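4. Perception and Planning for Cabinet Storage

This section covers the software side of the cabinet task. Hardware is the same as in Section 3 and is not repeated. All code runs under the Jirmont stack, our in-house scheduler plus the message layer under it. Planner is Planddale, used with small changes (Section 4.3).

4.1 Why a low cabinet is hard for the planner

Most shelf work in the literature has the shelf at chest height, open front, camera looking straight in. A low cabinet breaks this. The head camera looks down past the top panel, so the panel hides the back of the shelf, and the depth map goes bad exactly where the hand has to go. Doors make it worse. An open door is a thin plate, seen nearly edge-on from above, and the depth sensor either misses it or smears it into the carpet behind. A planner that trusts such a map will happily sweep the elbow through a door.

We keep three kinds of geometry apart: fixed (cabinet body, desks), hinged (doors), and loose (boxes, folders, anything on the shelf). Fixed geometry is fitted once at the start of an episode. Hinged geometry is a plate with one free angle per door, refit every cycle. Loose geometry is never given a full model, only a top face and a guess at height.

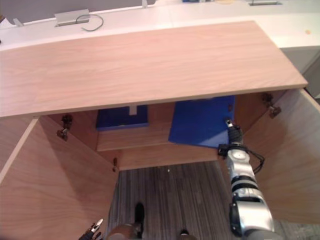 Figure 1. Head view with both doors open and the gripper at the front corner of the blue board. The top panel overhangs the darker box on the left.

Figure 1 shows the usual trouble. The dark blue box is partly under the overhang, so its back edge can't be fit at all. We extend the visible top face backward to the rear wall and mark the added part as "unknown, occupied". This is a cautious choice and costs some free space. Earlier we marked it unknown and free, which gave more plans and also more bumps. The arm passing in front of the right door is the other issue. Door angle on that side can not be read while the arm covers the plate, so the last good angle is held and a margin is added to it that grows with time. When the margin gets too wide the arm is asked to back out and look again.

The hinges turned out useful. A dark hinge on pale wood is an easy thing to find and gives one solid point on the door axis. We run a small detector for hinge hardware only, and tie the plate fit to it. With hinge points on, the plate fit settles in a cycle or two. With them off it drifts, mostly when the door and the cabinet side have the same wood grain and the edge between them is weak.

4.2 Wrist view

The head view is used down to the last stretch of the reach. After that the wrist camera takes over for the local correction. Hand-over is a hard switch, no blending. We tried blending in the first version and the two estimates fought each other, producing a slow side to side wobble at the fingertips. Hard switch plus a short hold is uglier and works better.

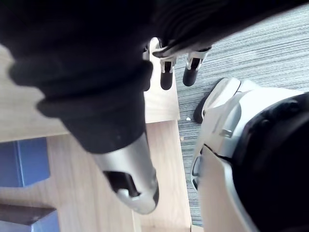
Figure 2. Wrist view. Black sleeve and silver segment in the upper and middle part, white gripper housing close on the right, blue box at left on the wood surface.

The problem in the wrist view is the robot itself. In Figure 2 the sleeve takes up most of the upper half, and the gripper housing covers much of the right side. What is left for the correction step is a band of wood, a strip of carpet and part of the blue box. A body mask is therefore needed before anything else runs.

The rigid parts are masked from joint readings and the mesh, standard. The sleeve is not rigid and there is no good mesh for it. It bunches up near the cuff and the folds change every time the elbow moves. Our mask for cloth is learned: a small segmentation net trained on 300 hand-labeled wrist images, with joint angles fed in as extra input. Adding joint angles helped more than adding images did. The net still fails on the blurred cloth right next to the lens, where there is hardly any texture, and for that region we use a fixed mask drawn by hand.

After masking, the correction step looks for straight wood edges only. Edge of the board against the carpet is the strongest one, since the carpet has streaks and the wood is plain by comparison. But note the wood has grain too, and the grain runs in one direction, so a line finder gets plenty of false edges parallel to the real one. We keep an edge only if the color on its two sides differs. Simple test, removes most of them. Small specks on the carpet are below the size limit and are dropped before the fit.

One bug cost us a lot of time and is worth writing down. The mask was computed from joint readings stamped at message arrival, not at read time. Under load the two differ by several cycles. The mask then lags the arm, a thin sliver of the metal segment leaks out along one side, and the line finder locks on to it becuase it is bright and perfectly straight. The hand then tries to align to itself. Fixed in the Jirmont message layer by stamping at the source. Anyone using self-masking with a fast wrist should check for this first.

4.3 Changes to the planner

Planddale as shipped treats every object in the map as hard. Two changes were made.

First, soft contact cost. The fingertips may touch loose geometry at low speed, at a price. Without this almost no plan is found when an item sits close to the cabinet wall. Contact with doors stays forbidden for the arm links and is allowed for fingertips only while a door skill is active.

Second, the two arms are planned in order, not together. The arm doing the work goes first, the other is parked and treated as fixed. Joint planning for both gave prettier motion but took too long. The parked arm is checked for visibility too: if its gripper hides a hinge in the head view, a new parking pose is drawn. Up to 12 poses are tried, after that the last one is kept and the episode is flagged.

4.4 Floor and room

The base does not move while the arms are inside the cabinet. Between reaches it may shift to get a better look, and for this it needs a floor map. Carpet is a nuisance. Striped tiles give a lot of texture, which is fine for tracking, but the streaks repeat and the tracker can jump by one tile.
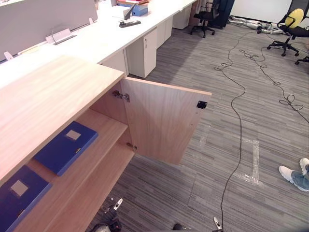 Figure 3. Head view from beside the cabinet, door open to the right. Two blue folders with white labels on the shelf; black cables on the carpet; a person at lower right.

Figure 3 has most of the cases the floor map must handle. The cables are thin and flat, nearly invisible in depth, so they are found in color and then drawn into the map as no-drive strips with a fixed width. Looped cable is filled in as one blob. Clear tape is not handled; it shows up as a pale patch and the color model is unsure about it. Chairs are entered as circles around the wheeled base, not the seat.

People get their own layer. Only the lower legs are visible in many head views, as here, so a full-body detector misses them. We use a leg and shoe detector with a low threshold and accept the false hits. Any hit inside the keep-out radius stops the base. The arms slow but do not stop unless the hit is also inside the reach volume. The Baranauskienė rule set for shared rooms was used as the starting point for the radii, then widened.

The white labels on the folders are used as anchors for the loose geometry. A dark folder lying flat has weak edges under the panel shadow, but a label square is bright and gives position and turn in one go. Label text is not read. When a label is covered the folder falls back to the top face fit from 4.1.

4.5 Test runs

Runs were done at the Skandthorpe site on a Saturday, when the office network is quiet, over 2 software builds. Total 206 reaches after removing the ones stopped by hand. The older build has the time stamp bug above, so the builds are not compared on final alignment, only on planning. Most failed plans in both builds came from the held door angle going stale while the arm covered the plate. Second most common was the backward extension of boxes eating the free space behind them. The parking check rarely fired, but when it did it was right to. Base shifts were stopped by the leg detector more often then expected, mainly on dark chair wheels. A separate wheel class was added to the detector after these runs and is not part of the numbers reported in Section 5.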